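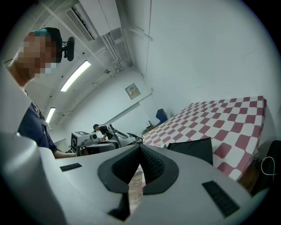 Biline wall unit, 9 months in. Quick notes before I forget.

Short version: good, get one. We've got the white split AC up high, right where the wall meets the ceiling, in the long room with the wood floor and the tube lights. Cools the near half fast. Far end takes longer, maybe 20 minutes in August with everybody in there working.

Noise: low hum on medium. On high you raise your voice a bit. Naveed says it bugs him, I stopped hearing it by week two.

Filters: pop out from the front, rinse, dry, back in. Easy. *If* you own a ladder. Mounted this high you need one every time, so budget for it.

Pipes: ours run down the corner in plain sight. White, so fine, but the installer could of boxed them in. Ask first. He wanted 162 extra for the trim and I said no, kinda regret it.

Remote: cheap. Tiny buttons, no backlight, and the sleep timer resets itself after a power cut. Worst part of the whole thing. Replacment was the same remote again.

Would buy again, yes. Would not pay for the extended warranty, Zarmeena did and still hasn't heard back about hers.

4 out of 5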